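4.3 Retrait et mise en place d'une carte d'extension

Cette section concerne les boîtiers Gresico à verrous basculants. Pour les boîtiers Tollorance à équerres vissées, se reporter à la section 4.4. La durée de l'intervention est de 14 minutes environ, hors installation du pilote.

Outillage

Tournevis cruciforme PH2, non aimanté de préférence
Bracelet antistatique avec cordon
Sachet antistatique pour la carte déposée
Coupelle pour les vis
Lampe frontale ou lampe de table orientable

ATTENTION : débrancher le cordon secteur avant l'ouverture du panneau latéral. L'arrêt du système par le menu ne coupe pas la tension de veille présente sur la carte mère.

ATTENTION : le dissipateur de la carte graphique reste chaud après l'arrêt. Attendre 9 minutes avant de le saisir.

4.3.1 Préparation

1. Arrêter le système, puis placer l'interrupteur du bloc d'alimentation sur 0.
2. Débrancher le cordon secteur et tous les câbles reliés à l'arrière du boîtier. Repérer les câbles d'écran si plusieurs sorties sont utilisées.
3. Appuyer sur le bouton de marche pendant quelques secondes afin de décharger les condensateurs.
4. Coucher le boîtier sur une surface stable, panneau amovible vers le haut.
5. Déposer le panneau latéral (voir 4.1).
6. Fixer le bracelet antistatique au poignet et relier le cordon à une partie métallique non peinte du châssis.

Note : ne pas poser le boîtier sur de la moquette. Si l'atelier est équipé d'un tapis dissipateur Aoki, raccorder le tapis et le bracelet au même point de terre.

4.3.2 Repérage des emplacements

Les verrous d'extension sont en plastique bleu et articulés. Chacun appuie sur l'extrémité supérieure des équerres et les maintient contre le rail métallique. Un verrou fermé ne doit présenter aucun jeu sous la pression du doigt.

La carte mère comporte des connecteurs de deux types. Le connecteur PCI est blanc, les connecteurs PCIe sont noirs et de longueur variable. Une carte graphique se monte dans un connecteur PCIe long. Les inscriptions sérigraphiées à côté des connecteurs sont de petite taille : utiliser la lampe et se reporter, en cas de doute, au plan de la carte mère (annexe B).

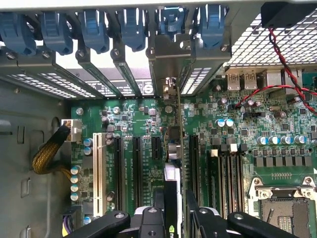

Figure 4-7. Verrous d'extension bleus, rail de fixation et connecteurs de la carte mère, carte graphique en place.

Avant toute manipulation, relever la position de la carte à déposer. Une carte remontée dans un autre connecteur peut être détectée comme un nouveau périphérique et imposer une réinstallation du pilote.

4.3.3 Retrait de la carte

1. Écarter les faisceaux de câbles qui gênent l'accès. Ne pas tirer sur les fils ; déplacer le faisceau complet.
2. Débrancher le câble d'alimentation auxiliaire de la carte, si elle en est équipée. Appuyer sur le loquet du connecteur et tirer dans l'axe.
3. Faire basculer le verrou bleu correspondant à la carte jusqu'en butée. Ne pas forcer au-delà.
4. Si l'équerre est également retenue par une vis, dévisser celle-ci et la placer dans la coupelle.
5. Libérer le loquet situé à l'extrémité du connecteur PCIe, s'il existe.
6. Saisir la carte par l'équerre et par le bord opposé. Tirer perpendiculairement à la carte mère, sans mouvement latéral.
7. Placer la carte dans le sachet antistatique.

Note : ne jamais saisir la carte par le carénage du ventilateur. Les clips de fixation du carénage ne sont pas prévus pour supporter le poids de l'ensemble.

Si l'emplacement doit rester vide, monter un cache perforé et refermer le verrou. Un emplacement ouvert modifie la circulation de l'air dans le boîtier.

4.3.4 Mise en place de la carte

1. Vérifier que le connecteur est exempt de poussière. Utiliser une bombe d'air sec si nécessaire, jamais de chiffon.
2. Ouvrir le verrou et retirer le cache de l'emplacement. Conserver le cache.
3. Présenter la carte, équerre côté rail, et aligner les contacts sur le connecteur.
4. Appuyer uniformément sur le bord de la carte jusqu'à insertion complète. Les contacts dorés ne doivent plus être visibles.
5. Contrôler que l'extrémité de l'équerre repose à plat sur le rail.
6. Refermer le verrou. S'il ne se ferme pas, ne pas insister : l'équerre est mal engagée. Reprendre à l'étape 3.
7. Remettre la vis, le cas échéant, et la serrer sans excès.
8. Rebrancher l'alimentation auxiliaire.

ATTENTION : un verrou fermé en force peut se rompre au niveau de l'articulation. Les verrous sont disponibles par lot sous la référence Gudulent 37-26.

4.3.5 Contrôle

1. Vérifier qu'aucun câble ne touche les pales d'un ventilateur.
2. Vérifier que toutes les vis retirées ont été remises en place.
3. Remonter le panneau latéral, redresser le boîtier et rebrancher les câbles.
4. Mettre sous tension et contrôler la détection de la carte dans l'écran de configuration.

En l'absence d'image, contrôler en premier lieu l'alimentation auxiliaire, puis l'insertion de la carte. Si le défaut persiste, consulter le tableau des pannes en section 7.2.

Rédaction : M. Olteanu. Relecture technique : H. Nomura. Révision de juin.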